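Curnley's parking app promises plenty, again

Drivers in Curnley will be asked to pay for downtown parking by phone starting in November, under a deal the town council approved Tuesday night with little debate and fewer questions than you might expect.

The contract goes to Farahani, a payments firm that already handles meters in nearby Runcombe. Its app, called Stumavero, will replace coin meters on Main Street and in the two lots behind the library. The council says the change will save money and make it easier to find a space. It did not say how an app makes more spaces.

Readers with a decent memory will recall that the last set of meters was also going to pay for itself. Those went in 4 years ago. The town has yet to publish what they brought in after repairs, and a request for the figures was met with a promise to look into it.

Under the new plan, 400 spaces will be covered in the first stage and 700 by next summer. Parking stays free after 6 p.m., at least for now. The wording in the contract is "subject to review," and people who have lived here a while know which way reviews tend to go. 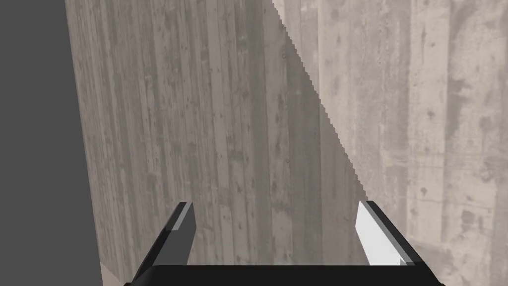
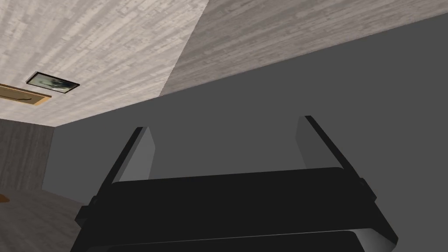 The town's case rests mostly on a survey. It drew 2,895 replies, and a majority of them were in favor of "modern payment options." The survey did not mention the service fee, a charge added to every session paid through the app. It also did not mention that the coin slots would be going away. Asking people if they would like another way to pay is a different thing from asking if they would like to lose the one they have.

Shop owners on Main Street are split. Some say the old meters jam so often that anything would be better. Others worry about older customers who don't carry a smartphone. The council's answer is a phone line, open during business hours, where drivers can read out their plate and card number - presumably while standing in the rain.

Runcombe has had the same system since spring. Officials there call it a success but have not released any numbers on tickets or complaints, and Curnley did not ask for them before the vote.

Signs are due to go up two weeks before the switch. Drivers with coins in the cup holder have until then to use them.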